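Flallent: conjunto de datos sobre comunicados diplomáticos

Versión 3. Última actualización: 27/04/2021

Este repositorio contiene 1.324 comunicados publicados por los ministerios de asuntos exteriores de dos países, Odel y Verkus, durante las negociaciones sobre el paso fronterizo de Vídalín. Los textos fueron recogidos de páginas públicas y guardados en UTF-8, un archivo por comunicado.

Cada registro tiene los campos siguientes: id, fecha, ministerio, idioma, título, cuerpo y tono. El campo tono fue anotado a mano por 2 personas, con los valores neutral, advertencia y protesta. En 247 comunicados las anotaciones no coincidían y se ha conservado el valor de las dos.

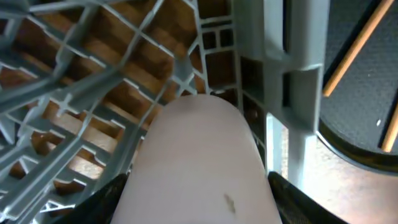 Escurreplatos gris sobre madera.

Limitaciones

Los comunicados de Verkus de febrero están incompletos, porque el ministerio cambió su página y una parte de los enlaces dejó de funcionar. Las traducciones al español son automáticas y no han sido revisadas; para citar un texto se recomienda usar el original. Algunos títulos pueden tener hasta 3 variantes.

Uso

Descomprimir el archivo flallent.zip y leer primero indice.csv. El separador es punto y coma.

Licencia: CC BY 4.0. Los errores se pueden comunicar en la sección de incidencias.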